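Sovano two-arm recording kit

Sold by Bestholm. Price on request, which tells you something already.

The Sovano is for people who need to gather examples of household work for a learning system. You get two arms, grippers, a head camera, a wrist camera and the recording software. Someone steers the arms through the job, the software saves each go as an episode, and you train on the pile afterwards. The maker's leaflet says it is ready in 40 minutes. Allow a morning.
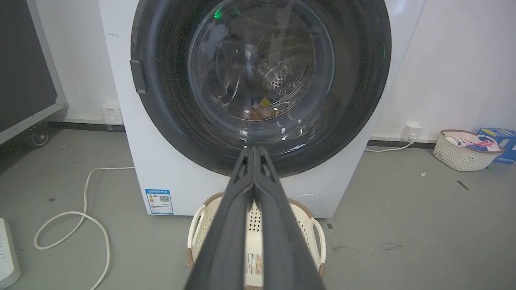
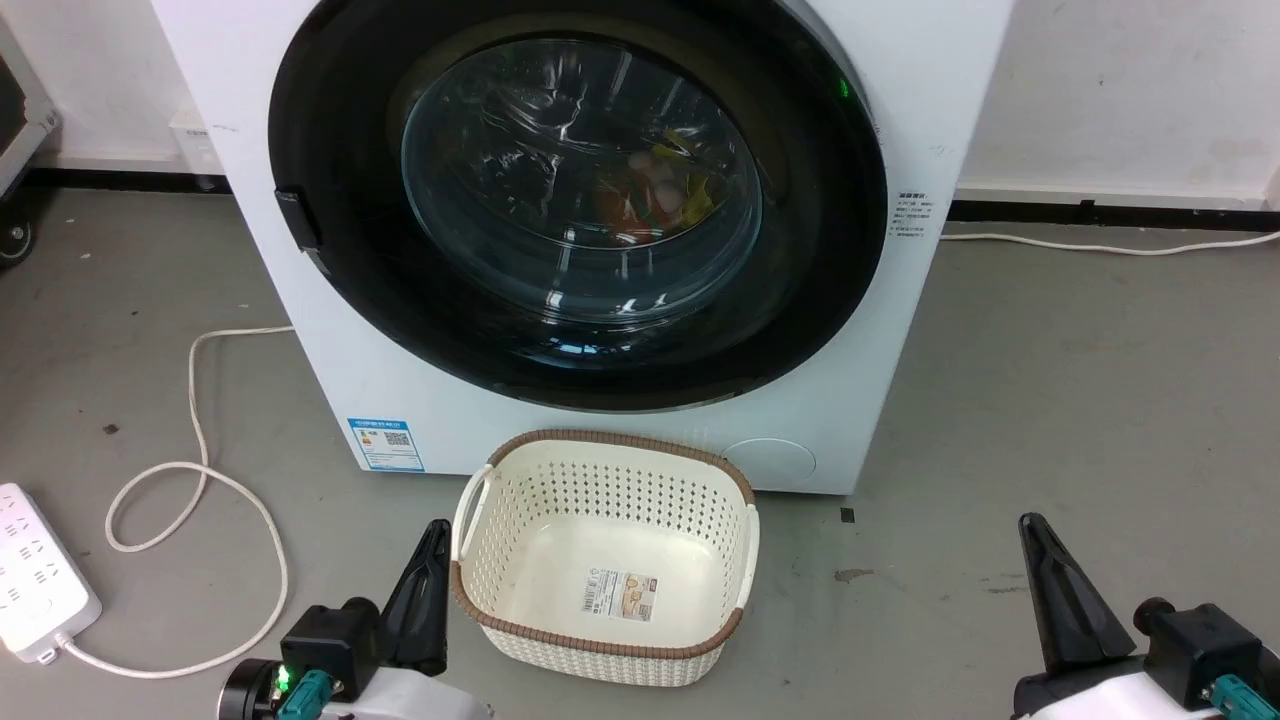 Laundry is the job most buyers ask about, and it is where we have doubts. A model trained on one room learns that room. If every episode has the same washing machine with a white basket in front of it and a cable looped on the floor to the left, you may well be teaching it the cable. Move things between episodes - the basket, the lead, the clothes - and write down what you moved. The software will not do it for you.

Khrystyna-Mariia Pasichnyk ran our trial and kept 77 episodes out of 179. The rest had dropped frames, or the two cameras had drifted out of step. A later update is meant to cure the drift. We have yet to test it, so please don't order on the strength of it.

Warranty is 19 months on the arms. Gripper fingers count as wear parts and are not covered. Training software is not included, whatever the box suggests.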